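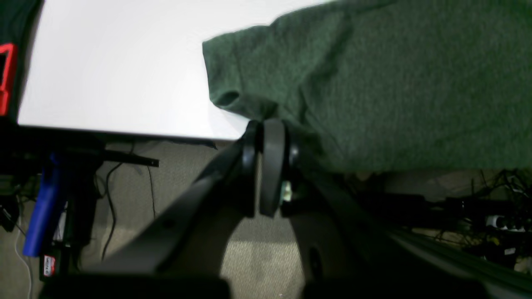 Gripper on the hem of a green knit top, edge of the white table.

Gornby folding kit, second week with it. Writing this between other things so excuse the mess.

Short version – can it do laundry? Sort of. Could it do my laundry, the whole basket, while I'm out? No. Not close.

What you get: one arm, a two-finger gripper with rounded black pads, a wrist camera, the Mikby software on a stick. Setup took most of a Saturday. The manual is thin and skips the table height setting completely, found that in a menu by accident. Get it wrong and the fingers close on air just under the edge.

Picking up is the good part. Fabric hanging over the front of a table, fingers come up from below, pinch the hem. I like that approach. Much better than stabbing down at a flat shirt, which is what the old Drastora did and it mostly just pushed the cloth around. The pads are kind to knits, no snags so far on anything heathered or fuzzy. Thin stuff is worse. Pillowcases slip out on the lift.

Folding is where it slows down. I ran 20 T-shirts through it, one at a time. 9 came out folded well enough to go in a drawer. The rest were lopsided, or a sleeve stuck out, or it gave up and sat there with its light blinking. Hoodies, forget it. Socks it doesnt even try.

Speed – a shirt takes 92 seconds when nothing goes wrong. I do one in a few seconds while talking on the phone. And you still have to lay each piece out with the hem over the edge, so you're standing there anyway.

Noise is fine. Cables are not fine, they go everywhere, budget an evening for ties and clips. The camera hates a glossy table, matte is better.

Would it work in a shop? Maybe, same garment all day, same size, somebody feeding it. Arnaud sells a feeder that is suposed to fix that part but I haven't tried it, and it costs more than the arm.

Support answered in one day, good. Return window is 30 days, also good, and I'm tempted. Keeping it for now because the November update promises towels, and towels are most of what I wash.

Three stars. Four for the gripper alone, two for the folding. Buy it if you like tinkering. If you just want clean shirts put away, keep doing it by hand for now.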